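Call for Participants: Everyday Clothing and Skin Temperature Study
Gutthorpe Textile Comfort Laboratory

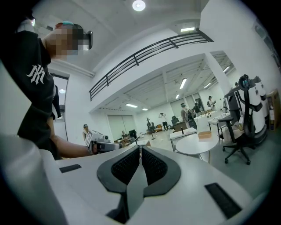

The Gutthorpe Textile Comfort Laboratory is recruiting 72 adults for a study of how ordinary clothing affects skin temperature and perceived comfort during light indoor work. Most published values for clothing insulation were obtained on heated manikins in standard garments, and they transfer poorly to the things people wear on a working day. Participants therefore attend in their own clothes. A black t-shirt and a cap, as worn by the man at left, is a suitable combination for the warm session. Headwear is recorded as a separate item on the clothing form and should be the same at every visit.

What participation involves

Each participant attends three sessions on separate days, scheduled at least 48 hours apart. A session consists of a seated rest period, a period of light standing work (sorting and folding), and a second rest period. Small temperature sensors are taped to the chest, upper arm, thigh and calf. Every few minutes you will be asked to rate warmth, dampness and overall comfort on a printed scale. Room temperature is set to cool, neutral or warm, and the order of the three conditions is assigned at random. At the end of each session your garments are weighed and their fiber content is copied from the care label. Garments are returned to you immediately.

Eligibility

You may apply if you:
- are between 18 and 65 years of age
- can stand for 40 minutes without discomfort
- are not taking medication that affects sweating or circulation
- have no known allergy to medical adhesive tape
- have not had a fever in the 13 days before your first session

Applicants who work night shifts are eligible but must attend in the afternoon. Pregnant applicants cannot be enrolled under the current protocol.

Payment

Participants who complete all three sessions receive $276. Those who withdraw early are paid for each session attended, at one third of the full amount. Parking is free in the lot behind the building. Travel costs are not reimbursed.

Data handling

Records are stored under a participant number. The file linking names to numbers is kept separately and is deleted when the analysis is complete. Temperature readings and comfort ratings will be added to the Zodemow clothing data set, which holds some 3,000 session records from earlier studies. You may withdraw your data at any time before the linking file is deleted.

How to apply

Send an email to the study coordinator, Ngaio Costigan, with your age, your general availability on weekdays, and a short list of the clothes you normally wear indoors. Please do not include medical details in the email. Eligibility is confirmed in a ten-minute telephone call. Questions about the protocol may be directed to the principal investigator, Ingeborg Pichler.

Call posted March 7, 2026. Applications are reviewed in the order received until all places are filled.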